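Home | Days Out | Garden | Making Things | Grumbles | Get in Touch

Robots and a free biscuit: my morning at the Dalgleish open day

5 min read

I'd had the leaflet stuck to the fridge since March and still nearly missed it. The Dalgleish building is the long low one behind the bus depot, the one with the sort of doors that look as if they're never meant to open, and I walked straight past it twice before I spotted the cardboard sign. Anyway, I got in! They gave me a sticker with the number 25 on it, which turned out to be my group for the tour, and a cup of tea in a proper mug.

I should say that I know nothing about robots. My brother-in-law does, or says he does, and he told me beforehand that it would all be car factories and welding sparks. There was a bit of that in the first room (a big film on a loop, no sparks in person, shame) and then a long corridor of display boards about a firm called Stovov that makes joints and motors. I read the first two boards very carefully and the rest not at all. There was a queue building up behind me and one small boy kept treading on my heels.

The second room was the one I'd gone for. It's where the Fendelia lot have their tables, and what they're working on is ordinary household stuff, setting things out, picking things up, putting them where they belong. I'd pictured a metal person in a pinny. It's an arm on a table, and the table had bits and bobs on it that could have come out of my own kitchen drawer. 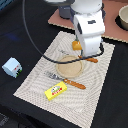
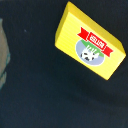
We had 30 minutes in there and I could have stayed for the lot of the morning. The woman running our session explained that small boxes are harder work than you'd think. If the arm comes at one from the wrong side it just shoves it along, and if it squeezes too hard you've got a squashed box. Forks are a pain as well, being so thin and flat. I felt quite sorry for it by then, as I can't pick a fork up off a flat table in my gardening gloves either.

Then came questions. Somebody asked if it could do the washing up (of course they did, I was about to ask it myself) and she said not this one, and that water and motors were somebody else's headache. A man near the front wanted to know what it cost and she was very polite about not telling him. I asked whether it minds if you move things about while it's working, and got a really good long answer about cameras and how it has to keep looking again, most of which I followed. She did say it gets muddled by clutter. Same here, love.

After that it was the café, where there was a raffle for a little build-it-yourself kit called a Darnska. My ticket was 3118. I didn't win. The biscuit was free though, and a decent one too, with jam in the middle.

If you fancy going, they're planning another one and you have to put your name down at the front desk or ring them. Wear flat shoes, the tour is all on concrete and my hip was complaining by the end. Parking is hopeless so get the bus, it stops right outside. I've picked up a spare leaflet for my brother-in-law, and I'm going to make him read both the Stovov boards to me next time.

More from Days Out

The tram museum in the rain
A very small lighthouse
Two garden centres and a puncture
Bell ringing for complete beginners
Where I left my good umbrella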